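Cable grommet in desk top won't sit flush – can it be fixed or should I fill the hole?

Asked by Gemma Whiteley, 24 May 2024

I bought a second-hand desk from an office clearance in Disstead. It is a pale wood top with a round plastic grommet near one corner for cables. The ring stands slightly proud of the surface and catches my sleeve. The cap is missing too, so pens and paper clips go down the hole.

I measured the hole across with a ruler and got 62 mm, but the replacement I ordered from Drokent drops straight through. I don't use the hole much – only a lamp cable goes down there – so I would be happy to block it off. The desk is 1,405 mm wide and fills the alcove, so turning it round is not an option.

3 answers

Ximeng Kang
Take the old ring out before you buy anything else. Push it up from underneath with your thumb and turn it as you go. They often stand proud when there is old glue or sawdust under the lip. Scrape that off with a plastic card, wipe round the edge with a damp cloth, let it dry and press the ring back in.

For the cap, measure the inside of the ring, then the hole in the wood with the ring out. Sellers mix the two up and some give the width of the lip, so check which one the listing means. If the lip of the new one is 70 mm and your hole is 62 mm, it should sit on top without falling through.

I would not fill it. Filler in a hole that size sinks and cracks, and it will never match the grain.

cloka_user14
just put a coaster over it

Thaweesak
Agree with the first answer. If the ring is loose once it's clean, wrap one turn of masking tape round the barrel. Don't glue it, you will want it out again one day. My desk had the same problem and I did this in March. It has stayed put and the chair no longer drags the lamp cable about, as I clipped the slack up under the top while I was there. Two stick-on clips were enough. Keep them well back from the front edge or your knees will find them.
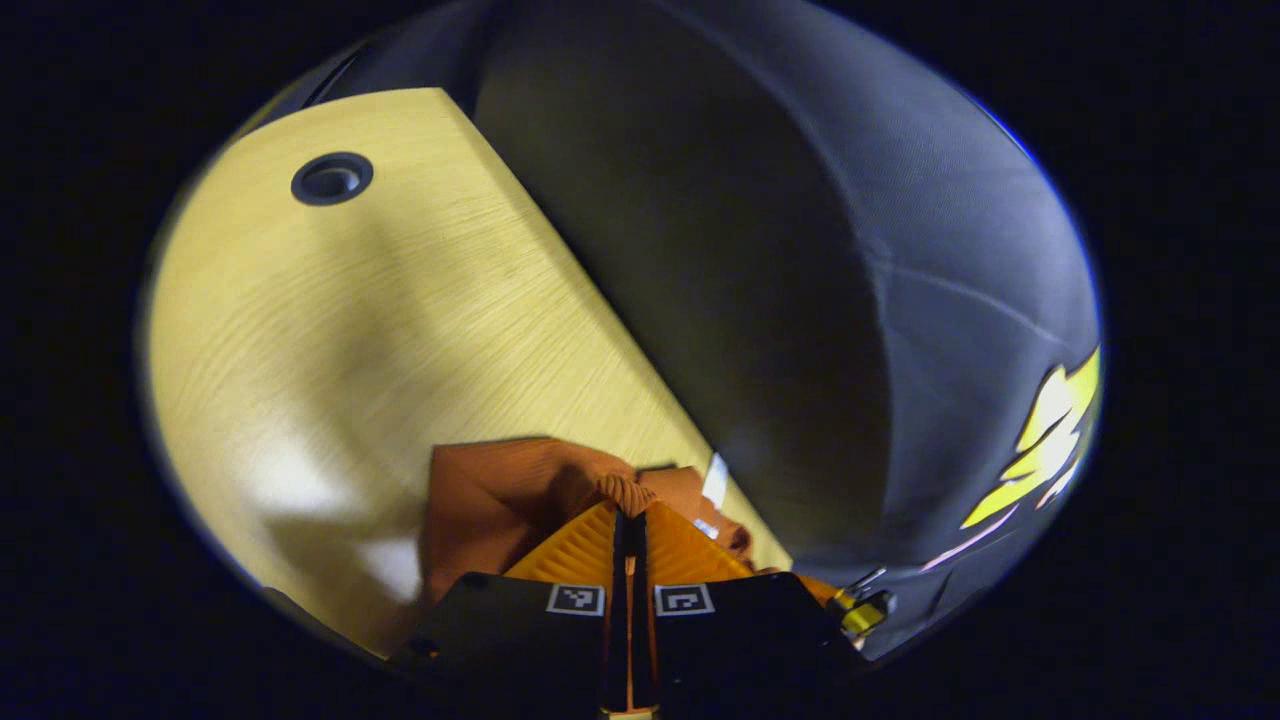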